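Small Storage and Clear Plastics
Unit 7 handout
Course leader: Siv Lindqvist
Workshop assistant: Hjørdis Wikström

Read this before the practical. Bring it with you, along with a pencil and the inventory sheet from the last unit. The first half is on compartment boxes, the second on tinted clear plastic and how to handle and mark it.

1. Setting up the table

Work on a white board laid over the tabletop. Small dark parts are easy to find on white and very hard to find on wood grain or gray carpet. Leave a strip of the table uncovered on the far side for things you have taken out and not yet placed. Turn the box so its long side runs away from you. You can then reach every row without leaning over the open lid.

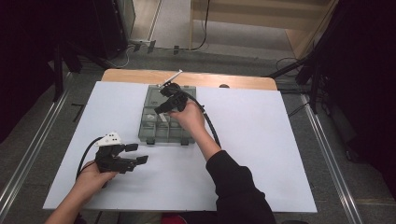

Koltau, December

2. The compartment box

The box used in this unit is a plastic organizer with a smoky gray lid that lets you see the grid of small cells inside. Boxes of this general type are sold everywhere and differ mostly in three ways: whether the dividers are fixed or removable, whether the lid touches the top of the dividers, and how the lid is held shut.

Fixed dividers do not leak from cell to cell at the bottom. Removable dividers give you long cells for long parts, but thin washers can slide under them. If you keep washers in a box with removable dividers, put them in a small bag first.

The lid gap matters more than most people expect. To test a box, put one flat washer in a corner cell, close the lid, turn the box upside down and back again, and open it. If the washer has moved to another cell, the box is for flat storage only. Write "keep flat" on your inventory sheet next to it.

Catches should be opened one at a time with the other hand resting on the lid. Do not pull up on the lid between the catches. It bends there, and after a while it stays bent.

3. Filling order

Start with the far row and work toward yourself.
Put the parts you use most in the near row.
Leave at least two cells empty in each box.
Do not mix lengths in a cell, even if the thread is the same.
Long thin pieces go in diagonally or in a different box. Do not force the lid down on them.

A label can sit inside under a see-through lid, where it will not rub off. The trouble is that a label lying loose in a cell moves when the box is carried. Either fix it to the floor of the cell or put it on the inside of the lid, facing up. With a gray lid, use black ink on white paper. Pencil is hard to read through the tint, and blue ink is not much better.

The practice set holds roughly 200 small parts in 19 kinds. You will not have a cell for every kind, so some will need to be grouped. Group by use first and size second. The Lundgren reading goes the other way, size first, and you should know both arguments for the discussion.

4. Tinted clear plastic

The same smoke-gray look turns up on lids, covers, stands and display panels. In this course we say "acrylic" only when the maker or the supplier tells us so. Many clear plastics look alike in the hand, and the safe cleaning method is different for some of them. If you do not know, use lukewarm water, a drop of dish soap and a soft cloth. No alcohol, no glass cleaner, no paper towels.

Three points on handling:

Hold a panel by its edges. Fingerprints show more on a dark tint than on clear.
A cut or molded edge catches the light and looks brighter than the face. Use that to find the edge when you reach for a panel against a pale background.
Set the panel fully into its base before letting go. Check from the side, at eye level. 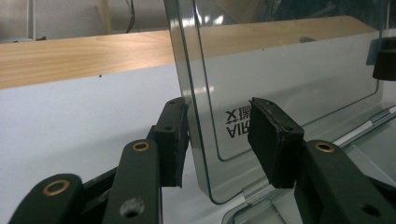
Fig. 2. Smoke-gray panel upright in a clear base, print seen from the back.

5. Which way the print faces

Lettering on a see-through panel can be read from one side and comes out reversed from the other. In Fig. 2 the Latin letters are AIR, with two Chinese characters above them. When you store panels like this, face them all the same way and note on the shelf label which side is the front. Hamov's chapter on shop displays has a good page on this (see reading list).

Rounded corners are another help. If only one corner is rounded, or if the corners differ, sketch the outline on your sheet with the print side toward you. It saves turning the panel over several times later on.

6. For the practical

Work in pairs. One person sorts and the other keeps the sheet, then change places halfway through. Hand in one sheet per pair with both names on it.

Also needed: soft cloth, white paper labels, black pen, two small bags for washers.

Reading
Hamov, chapter 2
Lundgren, the section on grouping by size
Rallier, notes on cleaning clear plastics (copies from Hjørdis)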